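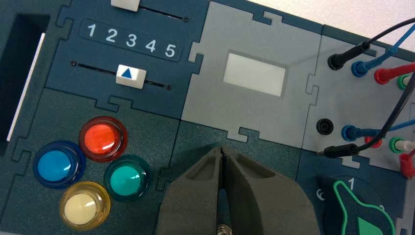
Nantana Khamphan asked whether the buttons have to be pressed in any order before the rest of the board will respond. They don't. Each module on the Kuvau practice board works alone, so start wherever you like.

Which part should a beginner try first?
Most people at Pesholm start with the switches and then move to the dial. Turn it slowly and stop at each setting. The large knob has a raised pointer, and the numbers are printed on the panel beside it, so you can read your setting without a manual. 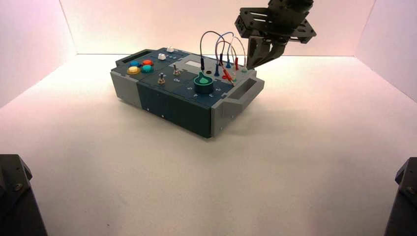

How long can I borrow a board?
Loans run 11 days. Members keep a board through Urkel, our online desk, and can renew once. The box has its own carrying handle -- use it, and don't lift by the knob or the switches. Late boards cost 2 dollars a day.

Do the cables have to match the sockets?
No. Any cable fits any socket, and the color is only there to help you keep track. Pull by the plug, never by the wire. 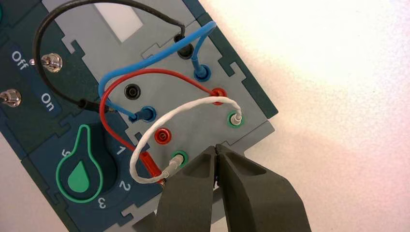 Repairs and spare parts

Who do I contact about a stuck button?
Write to Wiroj Ruangrit at the Derese desk and give the number on your loan slip.

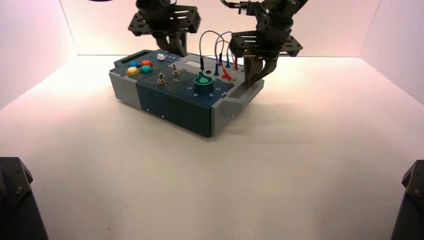

Can I clean the board myself?
Use a dry cloth only. Sprays get under the caps and into the slider tracks.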